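Laundry rules for a two-armed helper

I've been running a pair of arms at the laundry bench since August, and I love it! Most of the grief in those first weeks came from me being sloppy with the setup, so these are the house rules we've settled on. Steal whatever suits.

Keep one basket and stick with it. Pick one with handles at both ends that stand clear of the rim, and put it in the middle of the bench where both grippers can get to it. If you swap baskets, teach the grip again from scratch.

One garment at a time while you're learning. A single footy jersey is perfect practice — big, bright and easy to tell apart from the basket. Save black socks for much later.

Open grippers on the approach, always. Come in slowly from the sides, fingers apart, and stop before the plastic. Then close both sides together so the basket doesn't twist.
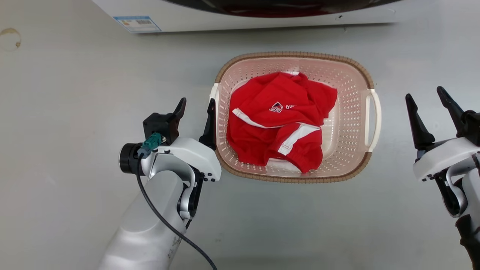 Lifting is where you want to be strict with yourself. Our limit is 3 kilos, basket included, and wet towels get there faster than you'd think. Weigh a typical load on the kitchen scales once and you'll have a good feel for it.

Cables deserve a look before every session. Run the arm through its full reach by hand with the power off and watch for anything that pulls tight or rubs. My mate Arne Mühlbauer ties his with soft hook-and-loop strips, and I've copied him. Hard zip ties can bite into the sheath.

Some more habits worth having:

Stop button within arm's reach of whoever is standing there, never behind the machine.
Kids and pets out of the room, door shut.
Washer door fully open or fully closed before the arms move.
Zips done up, drawstrings tucked in, pockets emptied.
Slow speed for anything new. We use 40 per cent and only go up after 7 clean runs in a row.

Wipe the finger pads with a damp cloth when you finish up. Lint builds up on them and the grip goes off, especially after flannelette sheets!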